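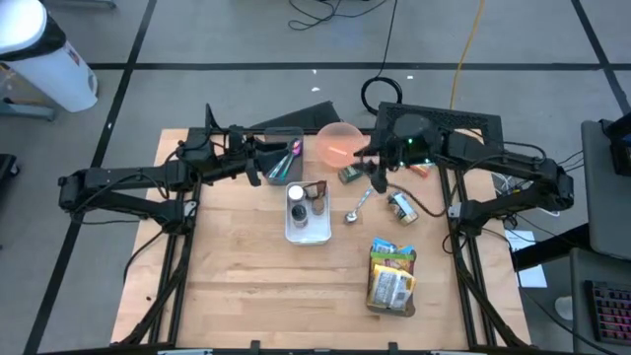 A bin, a bowl and two arms at the table.

Electromagnets and Small Coils: Frequently Asked Questions
Last updated Jun 16, 2020

These are the questions we get most often at the Arnico hobby counter in Jolotthorpe about winding, powering and testing small electromagnets. If yours is missing, use the contact form and we'll try to answer within a few days.

What wire should I use?
Enameled copper magnet wire. Ordinary hookup wire works, but its plastic jacket is thick, so you fit far fewer turns in the same space. For a first coil on a steel bolt, 26 or 28 AWG is easy to handle.

How many turns do I need?
It depends on the current you can supply. Field strength follows turns multiplied by amps. A coil with 1,000 turns carrying 0.2 A gives the same amp-turns as one with 200 turns carrying 1 A. The first needs a higher voltage and the second needs a supply that can deliver the current.

I doubled the number of turns and the magnet is no stronger. Why?
You probably kept the same battery. Twice the wire has twice the resistance, so the current drops by half and the amp-turns stay where they were. The outer layers also use more wire per turn than the inner ones, so you may even lose a little. The coil will run cooler, though.

Can I use a nail as the core?
Yes, for a demonstration. Many nails keep some magnetism after the current is switched off. If you need a clean release, use soft iron. We sell annealed rod cut to length.

How do I measure the resistance of a coil?
Set your meter to its lowest ohms range, touch the probes together and write down the reading. Then measure the coil and subtract the first number. Scrape or sand the enamel off both ends before you start. Most of the "dead" coils brought back to us have enamel still on the leads.

My coil measured 35 ohms cold and more after running. Is it damaged?
Not necessarily. Copper gains close to 0.4 percent in resistance for each degree Celsius of warming. Let it cool to room temperature and measure again. If the reading comes back to where it started, the winding is fine. If it comes back lower, suspect shorted turns.

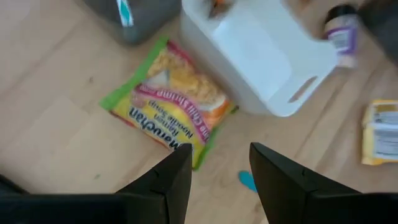
How hot is too hot?
Check the temperature rating on the spool label and stay well under it. The bobbin is often the weak point, as many printed plastics go soft long before the enamel fails. If you can't keep a finger on the coil, turn it off and reduce the current.

Do I need a diode across the coil?
If you switch it with a transistor or a relay on DC, yes. When the current stops, the coil produces a voltage spike that can destroy the transistor. Put the diode in parallel with the coil, with the stripe toward the positive side. It does make the magnet release a little more slowly.

Can I run a DC coil on AC?
Not directly from the wall, ever. On low-voltage AC from an isolated transformer the current will be lower than you expect from the resistance alone, and a solid core will heat up from eddy currents. Use a laminated core for AC.

Will a coil erase my bank card?
It can. Keep cards with magnetic stripes away from a powered coil. Anyone with a pacemaker or similar implant should ask their doctor before working near one.

What is the Appiah winding jig, and does it count turns?
It's a hand-cranked jig with a mechanical counter. The newer version, in stock since February, counts to 3,000 before it rolls over. Spare belts are part number 207.

Do you ship to Sultden?
Yes. Spools go by regular parcel. Steel rod longer than a yard is pickup only.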